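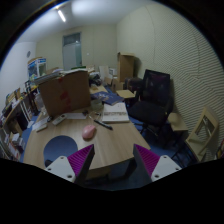
Round pad on a shared desk: where does it go?

idville_13
Two of us share a desk in the Juremness office and use one mouse. I want a fixed setup I can restore quickly. The round pad drifts toward the left corner and people end up mousing on bare wood. The desk also holds a carton and loose paper, so space is limited. Looking for a rule for pad position and for what may stay within reach.

Amr Kamel
Put the pad center in line with your shoulder and the keyboard to the left of it. Clear everything within a forearm's length.

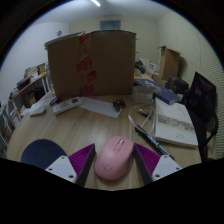
biwott
Tracking on bare wood depends on the sensor and the finish. Most optical mice cope with a matte light grain and struggle with gloss. If yours is like the pink one, left on the wood to the right of the pad, test it there before you blame the users. Slow diagonal strokes, 2,000 DPI, watch for jumps.

idville_13
Tested at 2,000. No jumps on the wood — small jitter near the front edge. I still want the pad for the feet of the mouse.

Amr Kamel
Then the pad is the home position and the mouse goes back on it at the end of every session. 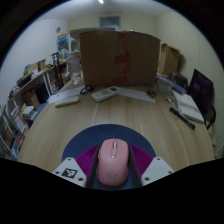
The remote can stay at the back, well behind the pad. Same for the coiled cable and the paper. I would not file any of that unless it starts moving forward.

juno77
Disagree about the paper. Loose sheets slide forward every time someone pulls the cable. Tray or drawer.

biwott
Agree with juno77 on paper. Disagree on a fixed pad. Two users, two arm lengths. Mark two positions with tape.

idville_13
Going with one tape mark and a tray. Will report in November if the pad still drifts.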